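Ticket 306
Subject: Bread slices going stale inside the wrapper
Raised by: Gregor Rutherford, Clukomville kitchen
Product: Urnent single-wrapped sliced bread
Status: Open, waiting on supplier

Hi all, Gregor again. I did say I'd write this one up properly after moaning about it in the corridor, so get yourselves a cup of tea.

We've been handing out the single-wrapped bread with the soup since August and mostly it's been lovely, people like having a piece they can take away with them. But for the last couple of deliveries I've been getting slices back. The complaint is always the same: dry round the crust, a bit cardboardy, and the date on the box is still fine! I ate one myself to be fair to everybody and they're right, it wasn't nice.

First thing I tried was moving the boxes. They used to live on the shelf over the dishwasher (I know, I know) and it gets properly steamy up there, so I shifted the lot to the bottom of the dry store where it's cool. Gave it a few days. Slightly better, but I still got dry ones, and they were coming out of the same box as perfectly good ones, which made me think it wasn't only the heat.

Second thing, I checked how we were stacking them. We'd been tipping the slices into the big crate by the hatch and people rummage, so the ones at the bottom get squashed and the ends of the wrappers get pulled about. I've gone back to keeping them in their boxes and putting out a small amount at a time.

Third thing was the squeeze test, and I wish I'd started with it. You hold the packet closed in both hands and press very gently. A good one stays puffy. A bad one goes flat with a little hiss, and the hiss nearly always comes from the end seal. I did this at the table after the lunch rush, with the packets with the green strip, and found 2 duds in the first box I opened. Both were stale when I cut them open, so I'm fairly sure we've found our culprit.
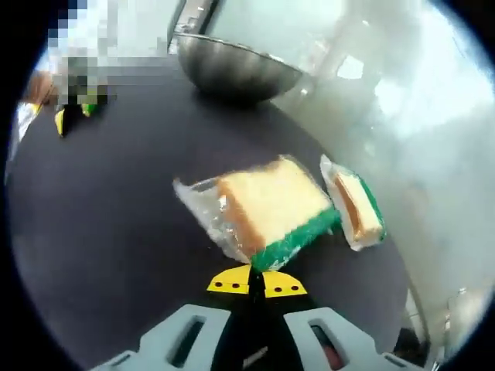
Can a slice be saved if the wrapper has leaked?
It depends how long it's been open to the air. If it's only a bit dry, toast it or use it for croutons the same day, but bin it if there's any mould or an odd smell.

Anyway, I rang Plekent, who deliver for us, and spoke to a very cheerful person who asked for the batch code and the number of boxes. I gave her the code off the outer carton. She says a batch of 3,000 went out to our area and she'll ask the bakery whether anyone else has grumbled. I also asked if we could swap to the Jurić rolls for a while, but those only come in cartons of 2,000 and we haven't the room, not unless someone wants to sleep next to them.

What I'd like everyone to do until I hear back: squeeze each packet before it goes on a tray, put the flat ones in the tub marked TOAST, and write on the sheet by the fridge which box they came from. Please don't put flat ones back in the box, I found one yesterday and it took me ages to work out I'd already tested it.

Update, 4.15 pm: Plekent rang back. They'll collect the opened box and credit us for it, and they want the leaky packets kept with it, so don't toast those after all! I've put them in a bag with my name on. The sealed boxes are staying here for now and I'll test a few from each tomorrow morning before the soup goes on.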